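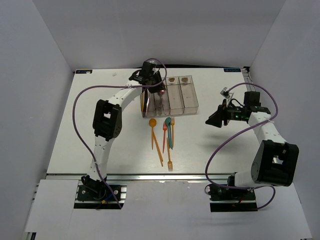

Reading time: 2 minutes

Household Organization, Unit 8: Sorting and the Small Drawer

Welcome back, everyone, and thank you for the lovely questions after last time. I promised we would get to drawers, and I have been looking forward to it, partly because I grew up in a house with one terrible drawer that held string, candles, batteries and every spoon we owned.

For this unit, please read chapter 9 of the course reader first. Hazel Mercado's essay on the kitchens of Flaverstead is in there, and it is a pleasure even if you never plan to tidy anything in your life.

Key idea: a category is a promise

When you give a thing a place, you are promising the next person (very often yourself, half asleep, looking for a teaspoon) that it will be there. Mercado calls this "the shared map." A good map has few regions, and each region can be explained in a word or two. If you need a whole sentence to say what goes in a section, it is probably two sections.

Sorting by kind or sorting by use

Most of us sort cutlery by kind: forks with forks, spoons with spoons. Cooking tools are harder. A long spoon for stirring is a spoon, of course, but you reach for it at the stove and hardly ever at the table. Gönül Işık would put it with the pans, and she makes a good case — do look at her diagrams on page 38 before you decide you disagree with her. I went back and forth on this for years, and my own kitchen is still a compromise.

Leaving room

Beginners love to fill every compartment. Please resist! An open section or two lets a system grow without a full rearrangement, and it gives guests somewhere to put the odd thing they have just washed. A clear divided tray is nice for this, as you can see at a glance what is taken and what is still free.

Terms to know
Shared map
Sorting by kind
Sorting by use
Slack (space left open on purpose)

For next time

Choose one drawer at home and write down what is in it before you move anything. Then sort it twice, once by kind and once by use, and live with each version for a few days. Your write-up can run up to 2,000 words, though shorter is perfectly fine. Bring a sketch of both layouts to class, and we will trade them in pairs.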